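How to Run a Two-Arm Handover Demo at an Open Day

Posted 5 December 2020 by Raghda Yammine

We showed a pair of small robot arms at the Trastavcombe open day, passing everyday objects from one gripper to the other. Several people asked how to set up the same thing at their own school or club, so these are the steps we followed.

1. Mark out the table. Our arms need a clear working space 60 cm deep between them. Put the bases down facing each other and fix them before you connect anything.

2. Sort the cables. Move each arm by hand through its full reach and watch where the cables go. Leave enough slack for the wrist to turn — a tight cable will stop a demo faster than bad code.

3. Power up and check the joints. Turn on one arm, let it settle, then do the other. Send both to the rest position and run the slow test from the Plernent menu.

4. Teach the pickup. Start with a foam block. Save the grip point, then the handover point, then the release. When the block works, move on to something flat and harder to hold, such as a phone.

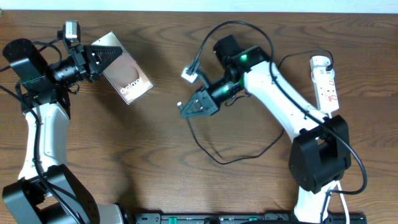 The left gripper holding a phone, with the right gripper open.

5. Set the handover. The second gripper should come in open and close on the free end of the object. Add a short pause before the first one lets go. We used 600 milliseconds. With anything shorter, our foam block dropped in practice.

6. Keep visitors back. We put tape on the floor and had one person at the stop button at all times. Questions are fine during a run, but hands stay behind the tape.

7. Plan the talk. Each of our sessions ran ten minutes — two for the introduction, five for the arms, and the rest for questions. Younger visitors liked choosing the next object from a box.

If a grip slips, stop both arms, go back to rest and save the grip point again. Don't try to fix it while the program is running.

The settings file is on the Hourani page under Downloads. Load it before step 3 if you have the same grippers.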